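Workshop notebook
Home | Notebook | Bench log | Parts shelf | Archive

Wednesday, April 25, 2018
Posted by the Cullstead bench

The laptop pile is finally moving! The school at Menham sent over the last of its old 13-inch machines this morning, so we now have 15 on the shelf, all the same model, all with the 4 GB memory and spinning drives they shipped with. I put the first one through the full upgrade before lunch and I'm very happy with it.

Order so far: bottom cover off, battery unplugged, old drive out, new SSD in, second memory stick in, battery back, cover on. Two of the cover screws are longer than the rest and go at the hinge side. Please keep them apart (I didn't, and spent ages with a magnet and a flashlight).

Cold start to login screen was 104 seconds with the old drive. With the SSD it's 15. I ran it three times because I didn't believe the first one, and it came out the same each time. Opening a browser with a handful of tabs feels like a different computer.

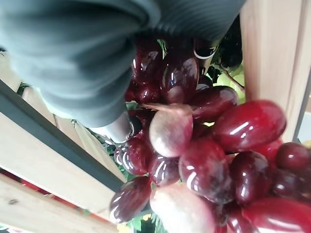
Screens were the afternoon job. The panels in this batch come in two kinds, and the part number on the back is the only sure way to tell, but color gives a pretty good hint. The dull ones turn any deep red to brown. The grapes are dark red going nearly to black, with hard white highlights all over them. On a good panel the burgundy and the near-black stay separate and the shine stays crisp. On a weak one it all goes to mud. Gray is handy too, for catching a blue or yellow tint.

Battery on the first machine reads 51 percent of its design capacity, so that one needs replacing before it goes anywhere. Dundwood has the right pack in stock and Lindsay doesn't. I'd like to check every battery before we order, then get them all in one box. The packs we bought in February are for the older model and won't fit, different connector. I tried!

Charging ports feel solid on all the ones I've plugged in. One has a sticky left shift key, marked with blue tape.

We've got 200 dollars left for this batch after the SSDs, and it should all go to batteries. The scratched lids can stay scratched.

Tomorrow: second laptop, same order, hinge screws in their own cup. Also update the BIOS before swapping the drive, while the old Windows install is still there to run the updater.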